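Chapter 7
Ownership and Control in Club Sport

7.1 Introduction

A sports club may be owned by its members, by a company with shareholders, or by a single person. The form of ownership affects how the club raises money, who appoints the manager or head coach, and what happens when the club falls into debt. This chapter sets out the main forms of ownership found in team sport and considers the rules by which leagues approve a change of owner.

Two clubs are used throughout. Clelden is a football club owned by its 500 members, each of whom holds one vote whatever sum he or she has paid in. Plesgate plays in the same division and was bought by a holding company, Nouri, which now owns all but 19 per cent of the shares. The remaining shares are divided among 213 supporters, most of whom received them from relatives. Students should read the accounts of both clubs, printed at the end of the chapter, before attempting section 7.4.
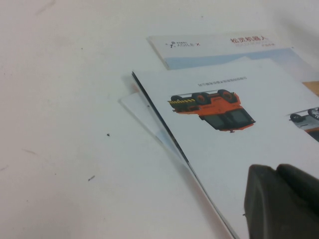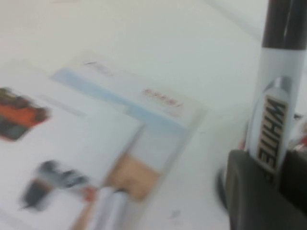
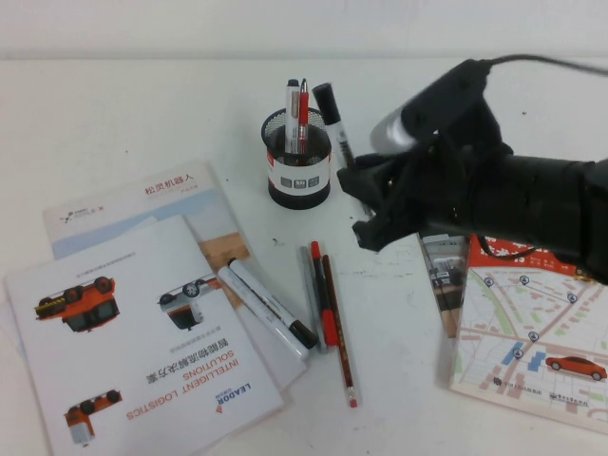 Leagues do not, as a rule, choose the owners of their clubs. They do set conditions which an owner must meet, and a sale cannot normally be completed until these have been satisfied. The conditions usually concern the source of the buyer's money, any interest the buyer holds in another club in the same competition, and the buyer's past conduct as a director. In the case of Plesgate, the second condition caused a long delay. Nouri had lent money to Pluten, a company which held a small stake in a rival club, and the league had to decide whether a loan of this kind amounted to an interest.

Member ownership raises different questions. At Clelden, a proposal to sell the ground must be supported by three quarters of those voting, and over 20 members must sign a request before a special meeting can be called. Such rules protect the club against hasty decisions, but they may also slow its response when money is needed quickly.

Section 7.2 describes the legal forms open to a club. Section 7.3 deals with voting rights, and section 7.4 with the approval of new owners.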